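June 30, 2023
By Setareh Nikzad
30 shares | 3 comments

Section 2: Loading the bottle rack

Bottle storage is a lovely test of whether machines can do chores yet! With Karness running both arms, you get to watch every awkward grasp (and every good one) up close.

1. Put the wire rack at the back left, within easy reach of the left arm.
2. Stand the spare bottles upright near the middle.
3. Start the Turkix routine at its slowest speed.
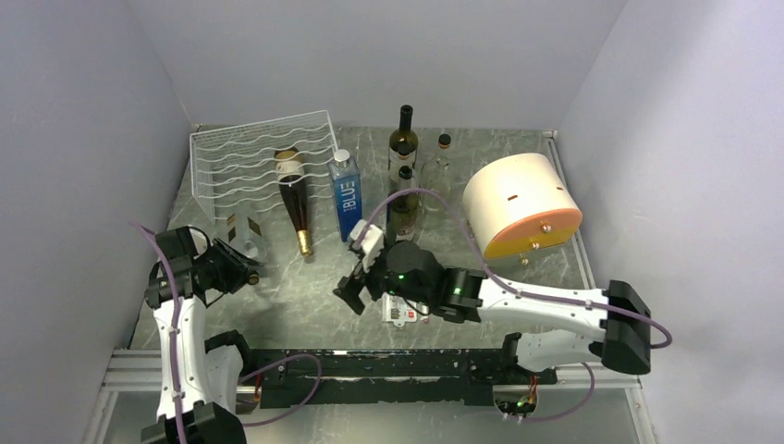

Fig. 1. Left gripper at a clear glass bottle in front of the rack.

Note: Mixed shapes are harder than a matching set. Clear glass can fool the depth reading, so try a dark bottle first if grasps keep missing.

4. Let each arm come to a full stop before you move anything by hand.

Caution: Use sealed or empty bottles only. Keep hands clear while either arm has power.

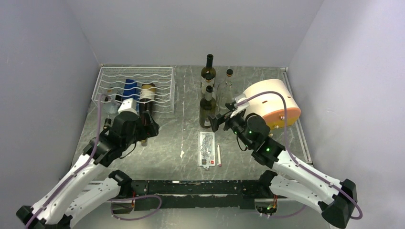

Can I leave it to tidy the kitchen by itself?
Not yet. It can manage a short, well-rehearsed job on a clear surface, but someone should stay within reach of the stop button. Nyokabi Odera logged 443 trial runs for us, and more than 30 needed a person to step in.

5. Save the run before switching off.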